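Filed under: Workshop Days, Tinkering, Small Repairs

I finally got the gripper back together on Wednesday, and since two of you wrote to ask how the pad swap goes (hello Lucía, I owe you a proper letter too), I'm going to put it all down while it's fresh and my fingertips are still sore.

Some background for the newer readers. I look after one hand-held gripper, the two-fingered black kind with the blue textured pads, and I've been using it at home all spring to record little pick-and-place jobs. Mine came through Manzano, secondhand, and Araceli Montoya talked me through the first setup over the phone with the patience of a saint. She has a whole row of them over at Fillascombe and can tell a loose pivot by the sound!

The trouble started with the left finger. It had begun closing a hair later than the right one, and small things kept squirting out sideways. I blamed the pads first, naturally, and ordered new ones from Flirka (they took forever to get here), and the new pads made no difference at all. I should have gone to the screws. Each arm swings on those round silver pivots, and one of the outer ones on the left had backed off just enough to wobble if you pinched the arm and wiggled.

So this is how I do it now. I open the jaws all the way and check every pivot by hand, with the driver nowhere in sight, so I'm feeling for play before I start turning anything. Then I snug the loose one until the wiggle is gone and back it off the tiniest bit, and open and close the fingers slowly. If it drags, it's too tight. I went around that loop four times before I was happy, with a cup of tea going cold somewhere in the middle of it.

The pads come last. Wipe them, press them on straight, and leave them alone overnight. I keep my log in Vekadska, and I had 329 closings written down on the old pair before the corners began to lift.

For testing I like things from around the house. A little jewelry box is about perfect, with nice square sides, and then a string of wooden beads for the hard one. 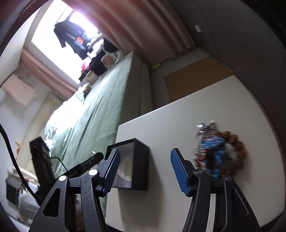
I set myself 60 slow tries after a repair before I trust it with anything I'd want to keep, and I do them by the window in the daytime, partly for the light and partly for the company of the birds. Keys are miserable, by the way. They slide over each other and you end up holding one by the very edge. Araceli says to come in lower and slower than feels natural, and she's right, though I forget every time.

Next up is the cable, which I keep catching with my elbow. I've got some soft ties in the drawer and will try those over the weekend.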